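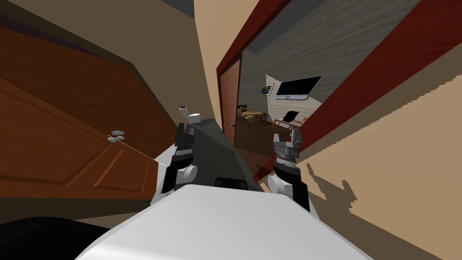 News > Company announcements > Products

October | By Getachew Belay, Grurham press office

Grurham adds quiet-closing hinge set for interior wood doors

TRILLOLHAM – Grurham will begin shipping the Ayele hinge set to building supply dealers in October. The set is made for hinged interior doors in homes and small apartment buildings, including heavier raised-panel wood doors.

Each box holds three hinges, one of which contains a closing damper. The damper takes effect over the last part of the swing and can be adjusted with a hex key while the door is hanging. The other two hinges carry the load and have no moving parts apart from the pin.

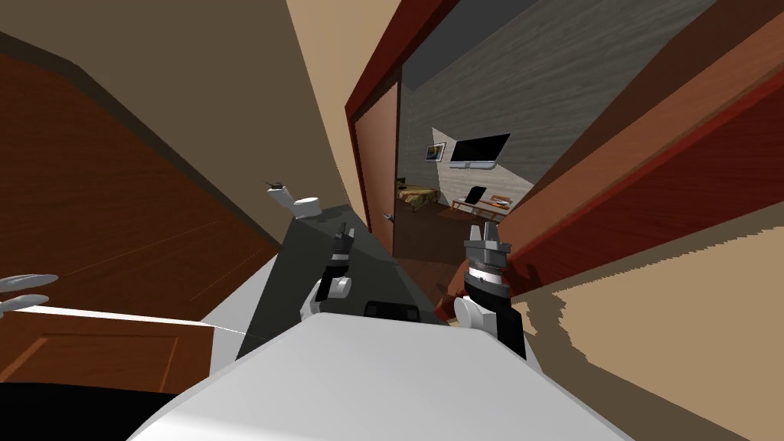
Wooden doors along a narrow passage, with a bedroom beyond.

The hinge leaves fit standard mortises, so most existing frames can be used without new cuts. Doors that bind against the frame should be planed or rehung before the set is installed. The damper will not correct a frame that is out of square.

Grurham tested the damper at its Brekton plant over 3,000 open-and-close cycles. Closing time was measured at the start and end of the test and stayed within the stated range.

Ayele sets will be sold in satin nickel, black and plain steel. Replacement dampers will be sold separately. Installation sheets and cutting templates are available from dealers on request.

This site uses cookies to remember your region and language. Accept | Manage settings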